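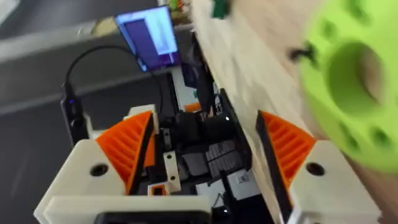
Por la redacción de Prurnulero · miércoles 5 de diciembre · Lectura: 2 min

Inicio | Muebles | Taller | Archivo

Imprimir | Enviar por correo

La mesa Flovard llegó en dos cajas y con un manual de ocho páginas, seis de ellas dedicadas a advertirme de que no me subiera encima. Las otras dos explican el montaje con la generosidad de un telegrama. Cuesta 131 euros en la web de Avaseck, y por ese precio uno acepta cierta vida interior en los tornillos.

El montaje me llevó una tarde. Las patas entran bien, salvo la cuarta, que tiene opiniones propias – la lijé un poco y cedió. La llave incluida es de un metal que se dobla con solo mirarlo, así que saquen la suya antes de empezar.

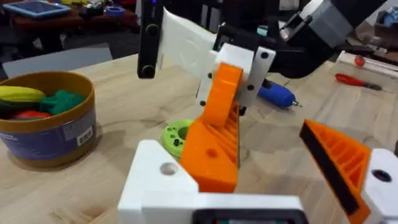
Madera clara, con la veta a la vista.

El tablero es lo mejor del conjunto. El acabado mate disimula las huellas y aguanta el café, siempre que uno se levante a por la bayeta antes de terminar la frase. Con el vino tinto no tuve tanta suerte, y desde entonces ceno con un salvamanteles colocado siempre en el mismo sitio.

Comparada con la Baran, que tuve hasta enero, cojea menos y pesa más. La Baran llevaba un cajón donde se perdían las facturas; lo echo de menos por motivos fiscales.

Pedí un taco de goma de repuesto y me asignaron el expediente 3842. Sigo esperando. Mientras tanto, un cartón doblado en cuatro cumple con dignidad.

La volvería a comprar, aunque con otra llave y otra cuarta pata.

Imprimir | Enviar por correo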